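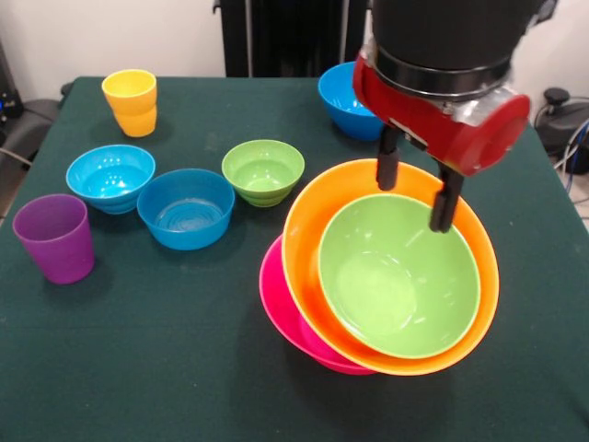 Figure 2. The workshop arm gripping the rim of the nested bowls on the felt-covered table. The stack is raised at its far side.

4.1 Work area and objects

All trials were carried out at the Nondthorpe shared workshop, on a table given over to the project from July onwards. The top is covered with a dark green cloth, which limits sliding and gives an even background for the colour-based object finder. The objects are plastic cups and bowls in bright colours, bought from an ordinary household shop. Two of the blue bowls in Figure 2 are close enough in shade to be confused by a simple colour threshold, and the finder therefore also compares the width of the rim.

The arm was assembled by members of the workshop from the Drokaver open plans. The red gripper housing carries two black fingers, and the metal plate on its front is held by small screws. Motion commands are sent by the Skornitz controller, a program written for this build and later shared with a partner workshop in Guimarães. No changes were made to the controller during the trials reported in this section.

4.2 Nested objects

Single cups and bowls presented few difficulties. Nested bowls are a harder case, as the gripper must decide how many rims to take between its fingers. In Figure 2 one finger hangs over the back rim of the orange bowl while the other reaches down inside the green bowl, so that the two rims are held as one. The pink bowl lies beneath them. A grip of this kind is suitable when the whole stack is to be moved, but it is counted as an error when only the top bowl has been requested.

The full series consisted of 1000 attempts, of which 813 ended with the requested object released inside the target area. Errors in the remaining attempts were sorted by hand by Brynhildur Lykkegaard, using the controller log and the recorded finger opening. The most common cause was a grip that took in one rim too many. The second was contact with a neighbouring object on approach - a fault of the path planner and one that a wider spacing of the objects would hide without curing.

Finger opening alone did not separate one rim from two with enough certainty, given the slight bend of the plastic under load. A check on lifted weight was added to the design for this reason and is described in Section 5.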